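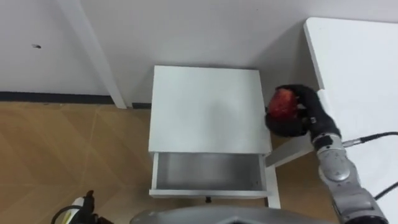 Robot hands have a bragging problem. Companies that sell them love to say their gripper can pick up "anything," and you should be suspicious of that word. Anything? A wet noodle? A dime lying flat on a table? A grape you still want to eat afterward? Even an apple, like the red one held in those padded black fingers next to the open drawer, is harder than it looks. An apple is round, so there are no flat sides to squeeze. Hold it too softly and it slips. Hold it too hard and it bruises.

So how do you find out which gripper is better? You give them the same job and you keep score.

Let's say two grippers are up for testing. One is called the Prandari and has thick, soft fingers. The other is the Kasska, which has two hard, flat ones that close like a clothespin. The job is to pick up an apple, put it in a drawer and let go.

The ad for the Prandari says it was tested 1,000 times. Sounds great! But read it again. Tested 1,000 times doing what? Did it work every time, or only 600 times? The ad leaves that out. If your friend told you she took 1,000 free throws, you'd want to know how many went in.

The ad for the Kasska says it did the job 390 times without a drop. That's better, because now we know what happened. We still don't know if it was the same apple each time, sitting in exactly the same spot. A robot that can only grab one apple from one spot hasn't learned very much about apples.

A fair test changes one thing and keeps the rest the same. Same arm, same apple, same drawer, different gripper. If you swap the gripper and the camera together and the robot does better, which one helped? You can't tell. People who get paid to know this still forget it.

Watch out for videos, too. A video shows the try somebody picked. It may have been the first try or the fortieth. And check the speed, which is sometimes written in tiny letters in a corner. "2x" means the video is playing twice as fast as the robot really moved.

Try it yourself. Get an apple, a box and some kitchen tongs. Move the apple from the table to the box 20 times and write down every drop. Then wrap the tips of the tongs in a washcloth, hold it on with rubber bands, and do it again. Did the soft tips win? Don't decide until you've counted.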